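About Hamo Aquatics

We started out with one 50 gallon reef tank and a pair of clownfish that refused to eat, and it sort of grew from there. Today Hamo looks after 68 display tanks and keeps a fish room where you're welcome to stand and stare as long as you like - plenty of folks do! 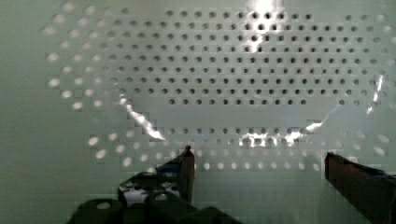

Every new fish spends its first weeks in quarantine with us, eating well before it goes on sale. We'd much rather you wait a little and take home a wrasse that's settled in.
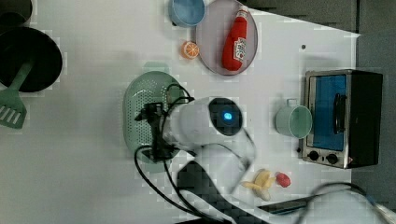
Visiting and Learning

Our Flemisov evening classes cover salt mixing, cycling and picking tank mates, and they start up again in August. Beginners are very welcome.
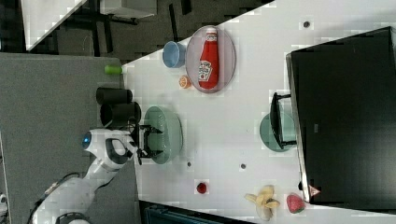
Bakari wrote to us that the class on feeding shy fish saved a whole season of worry, and asked if we'd ever run one on corals. We will - look for it this fall.
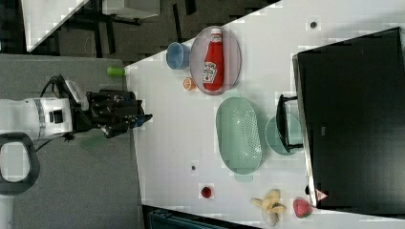
We also raise our own live foods, and we're always glad to share a starter culture.

Last updated: August

This site uses cookies. By continuing you accept their use.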